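Section 8: Good practice for practice runs in simulated rooms

Welcome to the part of the guide we enjoyed writing most! By now your Parnaretti arm is set up, the wrist camera is talking to the Zaki software, and you are probably itching to send the thing off to open a cupboard. Before you do, spend an afternoon in the simulated rooms. You can make every mistake there is, press reset, and make it again with a different cupboard.

The rules in this section are the Stididmont house rules for simulated work. They apply to everyone who uses a shared login, and we ask home users to follow them too, because runs that follow them can be compared with one another later.

8.1 Before you start a run

1. Open Zaki and choose Rooms, then Load. Wait for the status line to read Ready.

2. Check that the gripper is open and empty. A run that starts with the fingers closed is marked void.

3. Set the speed limit to the lowest step for your first pass through any room. You can raise it once you have finished a full pass with no contact warnings.

4. Give the run a name that says what the task is. "Test" and "test new" are not names! Room, task and your initials will do nicely.

5. Write down the seed number shown in the corner of the Load window. Seed 1411 is the one we use for all the worked exercises, so please leave it set if you are following along.

Note: The seed fixes where the furniture goes and which finishes the walls and floor get. Change the seed and you have a different room, even if the name on the list is the same.

8.2 Moving near walls and furniture

Close work is where the good habits pay off. A wrist view tilts with the wrist, so level surfaces can run across the screen at steep angles, and large plain surfaces give you very little to judge distance by. Take your time and let the clearance readout help you. 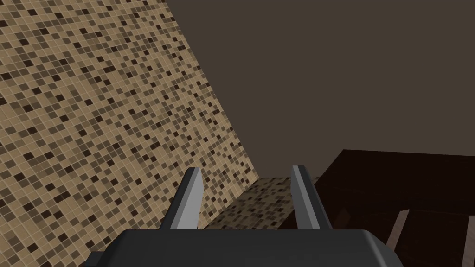

1. Stop the arm at the edge of the working area and read the clearance figure before going further in.

2. Keep at least 200 mm between the gripper and any fixed surface until you are lined up with your target. Inside that distance, Zaki drops to slow travel on its own.

3. Turn the wrist first, then move. Doing both together is great fun but it makes the log very hard to read afterwards.

4. If you lose track of which way is up, press Level. The arm stays where it is and only the wrist turns.

5. Approach handles and panel edges straight on. A slanted approach may pass in the simulation and still fail on the real arm, where the fingers have a little give in them.

Caution: Never switch off contact warnings to get a run to finish. A run with warnings is a perfectly useful run. A run with the warnings hidden has to be thrown away, along with anything built on it.

Caution: Check the mode light before every command. Zaki shows the same controls for the simulated arm and the real one. If the light is amber, the real arm will move — keep hands and sleeves clear and have the stop button within reach.

8.3 Saving and sharing

1. Save the whole run, including the dull bits at the start and end.

2. Tick Simulated in the save box. Simulated and real runs must never be kept in the same folder.

3. Fill in the comment line. Mention the gripper type, the speed step and anything odd you noticed.

4. Ask a second person to replay the run before it goes into the shared Taser library. Every entry needs 2 sets of initials, yours and theirs.

Changes to these rules go through Radomir Softić, who keeps the master copy and is always pleased to hear from people who have found a better way of doing something. Send him the run name and the seed along with your suggestion, so that he can load the same room and try it himself.

Next: Section 9, Moving from the simulated arm to the real one.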